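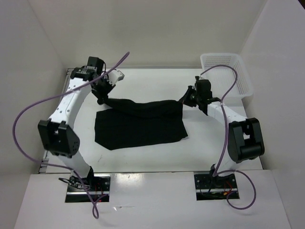

4. Garment Handling

4.1 Scope of the task

Household laundry is often treated as a solved problem because the washing and drying stages were automated long ago. The steps that remain are handling steps: taking a garment out of a pile, finding its edges, laying it flat, folding it, and putting it away. The Clevura study examined whether a two-arm system of moderate cost can carry out these steps without help from a person. This section covers dark garments, which gave the system more difficulty than any other group in the test set.

A shirt has no fixed shape. Once it has been dropped or bunched, its sleeves and hem may be hidden under other layers, and the system must choose a grasp from the small part of the outline that remains in view. On black fabric the shadows inside a fold differ very little from the fabric itself. Tóth (the second author) proposed that seams be used as landmarks, given that stitching often reflects more light than the cloth beside it.

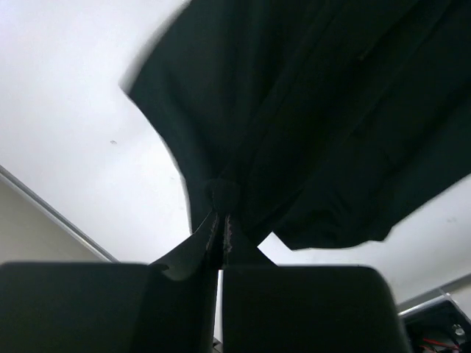

Figure 2. Wrist view of a dark garment held between the gripper fingers. A line of lighter stitching runs down into the grasp.

The wrist view was therefore added to the inputs of the Brastari controller. It is consulted after each grasp closes and before the arms are allowed to pull. If more than one layer appears to be held, the controller may release the cloth and try again, up to a limit of 3 attempts. After the last attempt the trial is recorded as a failure and the garment is reset by hand.

Training drew on 3,904 demonstrations recorded by trained operators. No garment used in the evaluation appeared in the demonstrations. Operators were told to work at a natural pace and to correct their own mistakes, so that the recordings would include recoveries as well as clean folds.

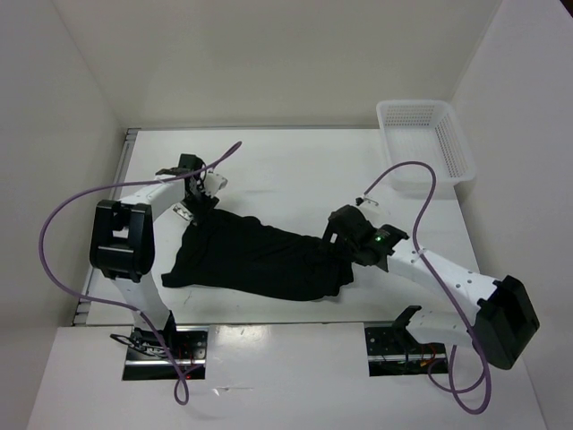
4.2 Results and discussion

The controller brought the garment to an acceptable flat state in 79 percent of trials. Most failures came from grasps that took in two layers at once. Pulling on such a grasp tightens the bunch, and later attempts then begin from a worse position than the first.
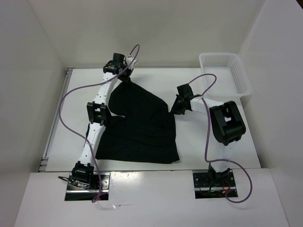
A second source of failure was the order in which the arms acted. When both arms pulled before the lower part of the cloth had settled, the hem tended to turn under. The Windby planner, used as a baseline, waits for a fixed period between motions and avoided much of this trouble, although its trials took longer.

These results do not support the claim that laundry folding is ready for unattended use in the home. A person can feel a second layer between the fingers and separate it with little thought, and the present grippers have no comparable sense of touch. The system may be of use sooner in a commercial laundry, where garments are more alike and a worker is close enough to step in. Thick items such as towels and sweatshirts were left out of the study and are considered in Section 5.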